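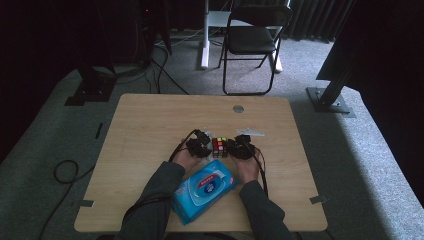
Cube handoff, both grippers on, wipes still on the table.

September, 2:10 pm start

Cube task again, hand-held grippers, Plasora profile. Me on hands, Bilal on the recorder calling start and stop. Goal for the afternoon was 24 clean takes of pick, regrip, one quarter turn, put down. Got 19 I'd keep. Rest are marked in the sheet with a q.

Calibration first. Left gripper read open at startup when it was shut, restarted it, fine after. Width on the right drifts if you squeeze hard for long – same as the Hundari run, so probably not the cable. Swapped nothing. Will check zero every 5 takes from now on and write it down, which I did not do last time (sorry Bilal).

Takes 1-6. Too fast. I turn the cube the way I would with fingers and the jaws slip off the corner. In playback you see the left one skate across the face and then I fix it with a wrist move no arm of ours could copy. Threw out 2 and 5. Kept the others but they are not good.

Takes 7-15. Slowed right down. Hold with left, square the right to the face, close, wait a beat, turn. The wait helps a lot. Policy people asked for it months ago and they were right, the contact shows up as a flat bit in the width trace and you can segment on it. Elbows on the table edge steadies things but then the wrist angle goes strange, so elbows off.

Take 11 – right cable snagged on my cuff halfway through the turn. Cube did not drop. Kept it, tagged "snag". Somebody should decide if we want those. I'd say yes, a few.

Break 3:25. Wiped the jaw pads, they get greasy and the grip changes. Pads after wiping are noticably stickier for two or three takes, then settle. So either wipe before every take or only at breaks. Bilal votes only at breaks. OK.

Takes 16-24. Best of the day. Tried starting with the cube in a different spot and rotated each time, red up, then green up, then whatever. Earlier ones all started the same way, my fault, I set it down by habit. 18, 20 and 23 are the ones to show Hjørdis. 22 I looked away to answer a question and the head view swings off the cube for the whole regrip. q.

Numbers: Hjørdis wants 500 for the first training pass. We are at 172 kept counting today. At this rate it's a slog, so need a second pair of hands. Anyone new should do a dozen throwaway takes before we record them, my first ones were all garbage.

Also compared with the remote setup on the Kedari arms from last week. Teleop takes are slower, more than 4 times as long for the same turn, but every motion in them is one the arm can do. Hand-held is quick and looks natural and then a chunk of it has to be filtered for reach. Don't want to pick one yet. Maybe mix, ask Hjørdis what ratio.

To do
– zero log in the sheet, new column
– velcro or a clip for the cables at the elbow, both sides
– write down the start poses so we stop repeting them
– ask Fagerlund if the softer pads come in the narrow size
– trim dead time at the head of 7 thru 10, Bilal hit record early
– rerun the reach filter on 16-24 tonight, leave output in the shared folder

Stopped 4:50. Hands sore. Grippers back on the charger, right one was at one bar.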